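Bondemo Evening School
Running a Small Kitchen, Unit 4: Washing Up by Hand
Notes to go with Friday's session

Bring these with you. The copies left on the radiator last term are now part of the radiator.

Why a whole unit on this

Someone asks every term. The Pivura flats, where many of you live, were fitted with narrow kitchens and no dishwashers, and the brochure called this "character." A household of two that cooks at home can get through 800 plates in a season. You will wash all of them. You may as well be quick.

Order of work

Scrape first. The sink is not a bin with a tap.
Glasses, then cutlery, then plates, then whatever you burned.
Change the water when you can no longer see your hands in it. Some of you have a generous idea of what counts as seeing.
Rinse under a thin stream. Full blast off the back of a spoon will wash your shirt, which is covered in Unit 6.
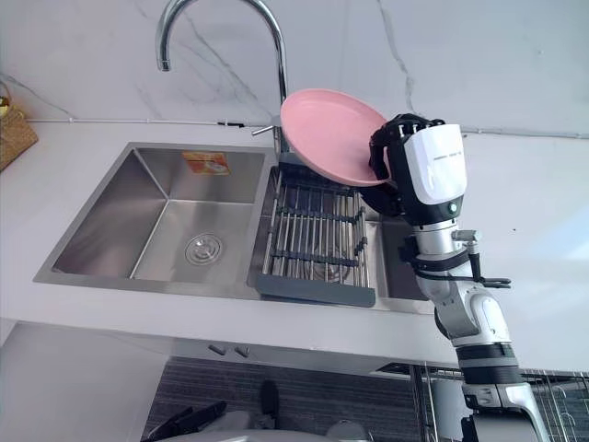
A two-basin sink is worth having only if each basin has one job. Most people start with good intentions and end up with suds in both and a clean bowl balanced on the kettle. The arrangement I teach is wash left, dry right, with the larger, deeper basin for the water and the rack sitting down inside the other one, so the drips go down a drain and the counter stays free. Look at the steel rods running from back to front: plates go in across them, on edge, all leaning the same way. A plate like the pink one, with only a slightly raised rim, takes up very little room. Pasta bowls take up all of it and should be washed last, as a punishment.

Racks

The Skaka rack we use in class lifts out in one piece. Lift it out. What lives underneath after 17 days was the subject of last term's least popular demonstration. Warm water, a brush, back in.

Towels

Air drying is fine for plates. Glasses want a clean linen towel, and clean means it has not been over your shoulder since lunch.

For next week

Read the Patrício handout on limescale, both sides. Bring one pan you are ashamed of. Lids optional.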